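Dígito matricial

Compartir 8 · Comentarios 0

Un dígito matricial es la representación de una cifra decimal mediante elementos discretos dispuestos sobre una retícula rectangular. Cada posición de la retícula, llamada celda, admite dos estados: ocupada o vacía. Se emplea en rotulación, señalización, bordado, mosaico e impresión por impacto.

Retícula

La retícula mínima de uso general para las diez cifras mide tres celdas de ancho por cinco de alto. Con ella se obtienen formas legibles, aunque sin diagonales ni curvas. La retícula de cinco por siete permite redondear las esquinas y distinguir mejor el cero de la letra O. Por debajo de tres celdas de ancho, las cifras con huecos interiores (0, 6, 8 y 9) dejan de ser reconocibles.

En la retícula de tres por cinco, el 8 es la cifra de mayor densidad, con trece celdas ocupadas. El 1, si se reduce a una sola columna, ocupa cinco. El 2 y el 5 son imagen especular el uno del otro respecto de un eje vertical, y ambos constan de tres trazos horizontales completos unidos por dos celdas de enlace.

Separación entre elementos

Los elementos pueden ser contiguos o estar separados por un intervalo constante. El catálogo de rotulación Tornley recoge 2,316 combinaciones de cifra, retícula e intervalo, de las cuales 307 corresponden a numeración de puertas y andenes. La serie Wustby, destinada a fachadas, admite alturas de hasta 640 milímetros. Un intervalo irregular reduce la legibilidad a distancia, sobre todo en los trazos horizontales.
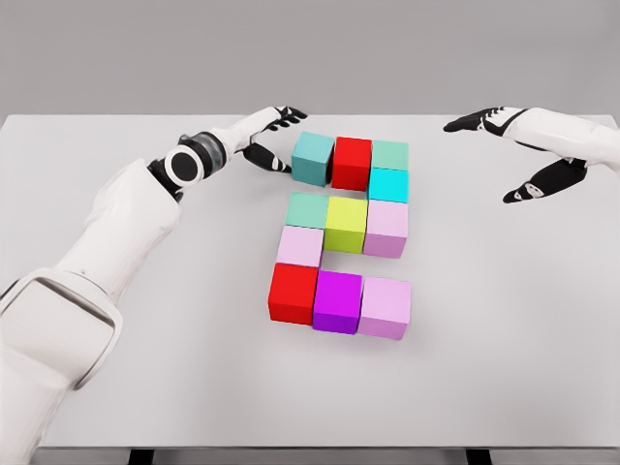
Vol. 8, pág. 307

El 2 formado con cubos de colores conserva su contorno aunque cambie el tono de una pieza a otra. La lectura depende sobre todo del contraste con el fondo. Hazel Marchetti denominó «cifra policroma» a esta variante en el manual de la serie Zulu, donde desaconseja los tonos pálidos sobre soporte blanco.

Véase también: mapa de bits, visualizador de siete segmentos, teselado.

Compartido 640 veces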